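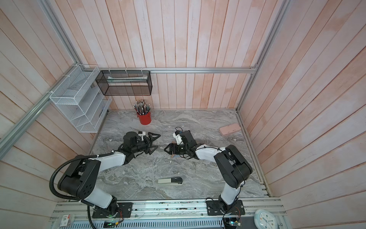
Reply by Feltik: before you buy anything else, work out what you use every day and what you use once in May. The daily things get to stay on the surface. The rest goes up on a wall or in a drawer.

**Original question, posted by Plemska, 18 July 2023**

I've got a small work nook with a marble-look top and plank walls on three sides. It's 60 cm deep. Pens, wallet, stapler and glasses case all end up in the same spot and I have to shove them aside to write anything. I bought a clear acrylic stepped holder and it hasn't helped much. Small things go in and then I forget which row they're in.

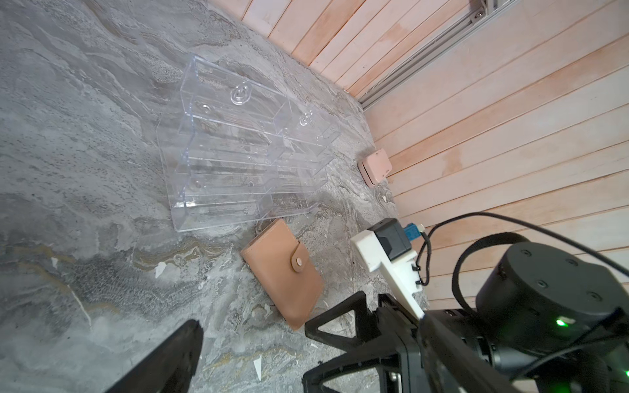
I also don't want to drill the planks if I can avoid it, as they were a pain to paint and the whitewash is thin in places. Is there a better way to use the holder, or should I return it? I've still got the receipt.

**Answer 1 (5 votes)**

Keep the holder but push it to the back and use it for one kind of thing. Mine only holds sticky notes and cards. Once you mix clips, keys and coins in there it's a junk drawer you can see through. Clear acrylic also disappears on a patterned top, so put something with a bit of colour in the front row or you'll keep knocking it.

Wallet should live near the door, not on the desk. That fixed half the problem at our place.

**Answer 2 (3 votes)**

get a bigger desk lol

**Answer 3 (2 votes)**

If you don't want to drill, hang things off a rail. Any bar along the top of the wall will do, as long as it's fixed at both ends. Put light stuff up there and leave the heavy stuff on the desk.

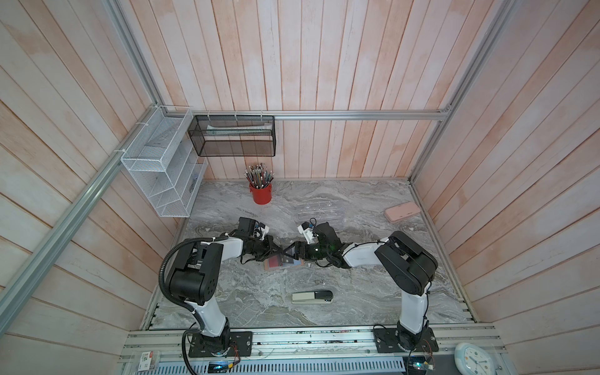
Pencils are the one thing I'd never hang. They need a cup with some weight to it, standing where you can reach it without leaning over your work. A back corner is fine if you're the right height for it. The space over the cup is usually wasted, and a black mesh basket on small white hooks fits in there well. For a side wall, the white mesh kind with three angled compartments can be held on with cable ties. Trim the tails short or they'll catch your sleeve.

Wipe mesh down now and then, it collects fluff.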